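Incidencia 1318
Producto: escurreplatos de madera Brikbridge
Distribuidor: Tunov
Estado: abierta, pendiente de recambio
Prioridad: baja

Descripción del problema
El escurreplatos baila al apoyarlo en la mesa y los platos de plástico se inclinan hacia un lado. Ocurre con los tres colores: rosa, azul claro y verde menta.

Comprobaciones
Se vacía el escurreplatos y se coloca en el centro de la mesa, lejos de la junta entre los dos tableros. Sigue bailando.
Se gira media vuelta. Mismo resultado, por lo que se descarta la mesa.
Se revisan las clavijas de los dos listones. Ninguna se mueve con la mano.
Se revisa la pieza diagonal que une los listones. Tiene holgura en un extremo. Se aprieta con los alicates y mejora, pero a los 13 minutos vuelve a ceder.

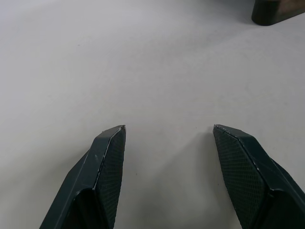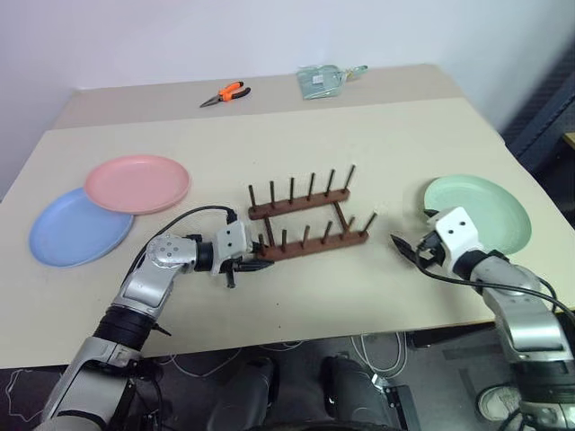

Mesa de pruebas. El escurreplatos vacío y los platos se ven en la segunda foto.

Respuesta de Tunov
Piden medir la separación entre listones en los dos extremos. Hay 2 mm de diferencia. Indican que no se use cola mientras la pieza esté en garantía y que envían una unión nueva desde el almacén de Barbosa. Plazo: julio.

Pendiente
Montar la unión nueva y repetir la prueba con los platos puestos.
Si sigue igual, pedir cambio completo. Referencia del recambio: 33.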